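Shop notebook, dye bench, March, just after lunch

Okay, picking this up from the page with the coffee ring on it. The madder vat is back to giving me orange when I want brick red, and I'd like to get to the bottom of it before the Wodau order goes in (they want the wool for their cushion covers all out of one batch, bless them). So today was a water day. I ran the same roots, same mordant and same wool through two pots, one with tap water and one with rainwater from the barrel out back, and then I babysat them all morning with a thermometer and a sandwich.

I've got reds and browns on the brain at this point. Walls, rocks, everything.

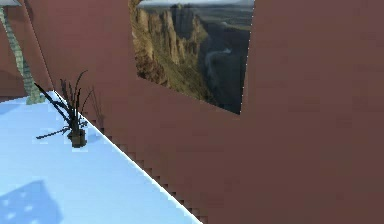
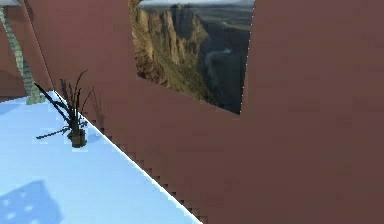

Brown walls again, and a pale blue floor to go with them. 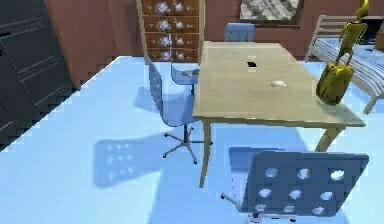 Henríquez thinks I'm blaming the water for something the heat did. The note left in the margin of the last page says the orange skeins all came out of the pot that sat closest to the burner, that madder goes brown and dull if you let it get near a simmer, and that I should quit fiddling with chalk until I can hold a steady temperature. Fair enough! But I don't think it covers everything. Dull brown I would blame on heat, sure. What I'm getting is a bright, clean, cheerful orange, like a traffic cone that went to college, and that smells like soft water to me.

So, the pots. Tap water came up nicely, a real brick color by the end of the first hour, and the wool took it evenly except for one skein I'd tied too tight (white stripe under the string, my own fault, it's going in the sample box). Rainwater started out looking the same and then just stayed orange. I stirred a pinch of chalk into a cup of that bath and dropped in a scrap of mordanted yarn, and the scrap came out redder than the skeins. Not as deep as the tap pot, but you could see it from across the bench.

Heat for both pots was as even as I can manage with this burner, which wanders. I moved them around every time I checked so neither one got the hot side for long. That should make Henríquez a little happier.

Recipe card for this run is 2764 in the Cirunex binder, behind the green tab. Please put it back behind the green tab. I found the last one in with the indigo notes and lost a good chunk of the morning to it.

Other stuff while I remember:

The alum jar is getting low. Enough for 2 more runs at this size, so somebody add it to the Madow order before it goes out. Get the plain kind again; the last fancy bag clumped.

Scoured wool is on the left side of the drying rack and unscoured is on the right. They look exactly alike when you're tired. I have put pink thread on the scoured ones.

Rinse water from the tap pot ran clear after 10 changes, way more than I'd like. I wonder if I'm cutting the roots too fine and getting dust stuck in the fibers. Going to try tying them up in an old stocking next time and see if that saves some rinsing.

I kept both baths. They're in the lidded buckets under the sink and there's plenty of color left in them, so I want to use them up on the gray fleece, which ought to give a sort of rusty plum if I'm lucky. Don't dump them!

Next run: rainwater with chalk from the start, the thermometer clipped on the whole time, and a reading written down at every stir. Roots go in to soak tonight before I lock up.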